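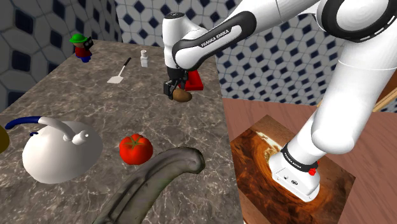
Kitchen cell with the Franka Emika arm holding a potato above the marble counter (simulation render).

Jukero Kitchen Cell – setup and care

The Jukero Kitchen Cell is a ready package for teams who want to practice picking and placing of food items at a counter. You receive the cell two times: one as a simulation model, and one as a real installation with the same dimensions. The model is delivered first, so that you can prepare your programs while the parts for the real cell are still on the way.

What is in the package

Base platform, square, wood top
Mounting plate with 4 bolts
Parallel gripper with one pair of spare finger pads
Bireck cable set for power and network
Scene files and settings for the simulation
Printed setup sheet

The arm and its controller are not part of the price. Many of our customers have them already. If you need them too, please write this in your order message and we will make one offer for everything.

Setting up the platform

Place the platform on the floor beside the counter, not on top of it. The arm must reach over the counter from the side. Check with a level that the platform does not tilt in any direction, and correct it with the feet before you mount the arm. Tighten the bolts crosswise, first by hand and then with the wrench.

The connector ports are low on the front of the base. Leave enough free space there for your hand and for the bend of the cables. We had one customer who pushed the platform against a cabinet and had to take everything apart again only to change a plug.

When the arm is mounted, measure the distance from the base to the edge of the counter and enter it in the scene file. Please do this also if you believe that it is the same as on the setup sheet. A small difference at the base becomes a big one at the fingers.

Gripper

The fingers should point straight down when the arm is in the start position. For round items like a potato or a tomato, begin with low force and raise it in small steps. In the simulation the force has its own setting, and it is not copied to the real gripper automatically.

Regular care

Wipe the finger pads after each day of work with food. Starch from potatoes dries on the pads and makes them slippery.
Every 2,000 cycles, check the bolts of the mounting plate and the screws of the gripper.
Change the pads after 3,000 cycles, or earlier if you see cuts in the surface.
Look at the cables where they leave the base. If the cover is hard or has cracks, order a new set.

Do not use oil on the joints. They are closed, and the oil only collects dust.

If the gripper closes beside the item

In almost all cases the base distance is wrong, or the platform was moved during cleaning. Measure again before you change anything in the program. If the distance is correct, open and close the gripper 2 times without an item and start the zero position routine.

Ordering

Spare pads and cable sets are in stock and can be ordered alone. The Hevora counter top is made to order – please send us your measurements. Delivery of the complete cell is done by Royer, on one pallet.

Page last changed: 4 June 2021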